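From the Lui Building Newsletter, February

Moving a door: what to know before you start

Several households on the second and third floors have asked the office this winter about changing interior doors. Some want a glazed door in place of a solid one so the hallway gets daylight. Others want to move the opening itself. Purificación Bustamante, who handled the permit side of the stair project, wrote up these notes with help from Leire Vallejo in the office.

Start with the question of whether you are changing the door or the opening. Swapping a door leaf in the same frame is your own business. You do not need a permit, you do not need to tell us, and you can do it on any day as long as the noise stays inside the posted hours. Changing the opening is a different matter. If any part of the wall comes out, even a strip the width of your hand, send us a drawing first. It can be a pencil drawing. It needs the width and height of the old opening, the width and height of the new one, and which wall it is.

The reason we ask is that the building has two kinds of interior wall and they look the same once they are painted. The walls that run front to back are block and carry the floor above. Most of the ones that run side to side are light partition and carry nothing. There are exceptions on both sides of the stair, where a previous owner joined two apartments and then divided them again in a different place. We have the plans for that work and can tell you in a day or two which kind you have.

Measuring

Measure the opening in three places across and three places down, and write down every number. The frames in this building are old and few of them are square. Order to the smallest width. A door that is slightly narrow can be packed out at the hinge side. A door that is too wide has to be planed, and a glazed door can only lose a little from each edge before the joints get weak.

Check the floor as well. In the older units the hallway floor drops toward the stair, and a door that clears at the frame may drag by the time it is fully open. Open the existing door all the way and look at the gap underneath at each point of the swing. If it closes up, tell the supplier before they cut anything.

Glazed doors

A glazed door with small panes is the most popular choice so far. It suits the age of the building, and if one pane breaks you replace one pane. The drawback is the cleaning. Every pane has four corners and every corner collects dust. 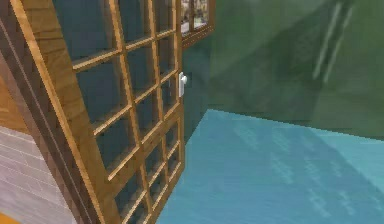
Wood-framed door with small panes and a white handle.

Ask for safety glass in any door that people walk through. This is the rule for new doors and a good idea for old ones. Clear glass gives the most light. Tinted and textured glass give more privacy, and you should look at a sample against the light where the door will hang, in the morning and again in the late afternoon, before you commit. Soledad Mateos on the third floor chose a textured glass from a small sample under shop lighting and found it much darker at home. She has kept it, but she asked us to pass that along.

Weight is the other thing. A glazed wood door is often heavier than the hollow door it replaces, and two hinges may not be enough. Use three. If the old frame has been filled and rescrewed several times at the hinge, have a piece of new wood let in before the door is hung. It adds an hour to the job and saves you from a door that sags by summer.

Handles are a matter of taste, but buy the handle before the door is drilled and give it to the person doing the drilling. Lever handles are easier for anyone with sore hands or full arms. Check that the lever will not hit the wall when the door is open, and fit a stop if it will.

Prices

Two suppliers have delivered to the building in the past year. Bundosix makes doors to order and takes 9 weeks from the day you confirm the measurements. Masulden carries standard sizes and can usually deliver in two. The last standard glazed door delivered here cost 364, with no hinges, handle, or fitting included. Made-to-order prices depend on the size and the glass, so ask for a written quote, and ask if it covers carrying the door upstairs. The elevator will not take a full-height door standing up, and it will not take one at an angle either. We have tried.

For fitting, Begoñe Manzano has a list of carpenters that residents have used and would use again. She is happy to read it out over the phone. The list is short and most of the people on it are booked a few weeks ahead, so call when you order the door and not when it arrives.

Clearing the way

The carpenter needs space on both sides of the door. Move furniture well back from the opening, roll up any rug, and take down anything hanging on the wall nearby. Cover what you cannot move. Cutting into block makes a fine dust that travels a long way, and a sheet taped over the next doorway will keep most of it in one room.

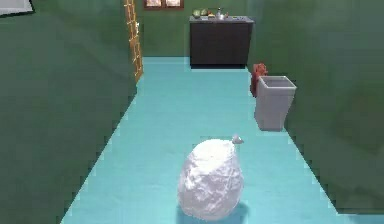
Rubble and old doors do not go in the courtyard bins. The hauler will not take them, and last fall the building was charged for a full extra pickup when a broken frame was left beside the paper bin. Plaster and block go to the city drop-off in sturdy bags, filled halfway so that one person can lift them. Old doors can go to the salvage yard if they are whole. If yours is one of the original paneled doors, please call us before you get rid of it. We are keeping four in the basement for repairs, and we could use two more.

Please do not leave bags or tools on the landings overnight. The landings are the way out for everybody above you. If your carpenter needs somewhere to keep things between one day and the next, ask Leire for the key to the ground-floor store room. It has a light and an outlet, and it locks.

Painting afterward

New plaster around a frame has to dry before it is painted. Give it at least a week in heated rooms and longer in the back rooms, which get no sun in winter. A thin first coat of watered-down paint helps the later coats hold. After that, two normal coats.

Matching an old wall color is harder than people expect. A patch of the same paint from the same can will often show against a wall that has had a few years of light on it. The usual answer is to paint the whole wall from corner to corner. A change of shade at a corner is hard to notice, and a change in the middle of a wall is easy. 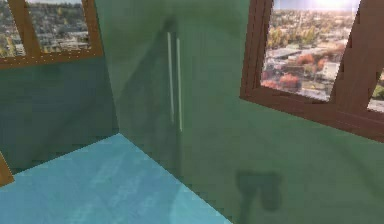

For wood trim, decide early if you want paint or a clear finish. A clear finish shows every filled nail hole, so the carpenter should know before picking up the hammer. Trinidad Cantero used the Kornano water-based varnish on her trim and says the smell was gone by the next morning. Sand lightly between coats and wipe off the dust with a damp cloth.

Hours and notice

Drilling and cutting are allowed from 9 in the morning until 2 in the afternoon, and again from 4 until 7, Monday through Thursday. On Friday the work has to stop at 2. There is no drilling on weekends. Hand work such as sanding, hanging, and painting can go on until 8 in the evening on any day.

Put a note by the mailboxes two days before any loud work starts. Write the apartment number, the days, and a phone number where you can be reached. Blank notes are in the tray outside the office.

Drawings for changed openings can be left in the same tray or handed to Leire on any weekday morning. Please put your name on the drawing. There are two in the tray now without one, both for kitchens, and we cannot answer them until we know whose they are.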